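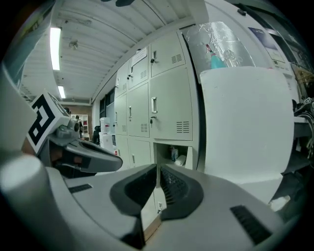 Wivik opens its locker room in Flindport

December 2024 – I've wanted to write this one for ages, so forgive me if I gush a little. The new locker room at Wivik's Flindport building is open, and everybody who works or studies with us can have a door of their own!

We went for pale metal lockers with vent slots, a recessed handle and a lock and key. No codes to forget, no app. I spent far too many evenings comparing handles (ask my family), and I'm very happy with where we ended up. The doors come in different sizes, so a winter coat and a lunch box don't have to fight over the same space.

There are 88 lockers in all, and 20 of them are set aside for day visitors. The rest go to regulars, first come, first served. Keys are at the front desk on Vidmar Street. Please bring yours back if you leave us – a spare takes weeks to get cut.

"I used to carry my gym shoes around all day," says Gwenaël Baudry from our print shop. "My shoulders are thrilled."

A second room, over in the Janditz wing, should follow in March. Want a locker? Stop by the desk and ask for a form.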